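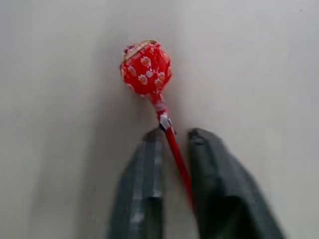 How much should I believe a pretraining result on grasping? I'm writing up Dernumeck for a class, the method where you pretrain the policy on a big pile of mixed teleop demos and then fine-tune on your own objects. The write-up claims most of the gain is on thin things, and the test item it leans on is a lollipop, on a red stick that leans over at an angle, so the fingers have to straddle something skinny and tilted. Pretraining used 3,000 demos, fine-tuning used 24. Is the gain real, or did they find one candy the robot happens to like?

Posted by stickfigure_lab, February 11, 2023

strazds_fan
Real, in my opinion. We tried the same recipe in October on our own two-arm setup and it worked great. Just use more demos.

padded_finger
"Use more demos" is advice in the sense that "earn more money" is advice. Look at what the policy faces when the table is full.
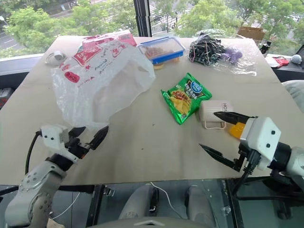 A single item on a plain background mostly tests whether the wrist view can center on it. With clutter, the policy also has to pick a target and bring an arm in past the neighbors – the Dernumeck numbers drop there, and that table is in the appendix, where tables go to retire. Check whether the 132 cluttered trials were scored by the same rule as the single-item ones. In the version I read, a grasp counted if the item left the surface at all, even if it came straight back.

For your class, I'd report the two conditions separately and say the thin-object gain holds for isolated items. Also ask for the run with no pretraining and the same 24 demos. Without it you're comparing against the older Stosteck baseline, and my toaster compares well against that.

prundemura
Following, same question but for spoons.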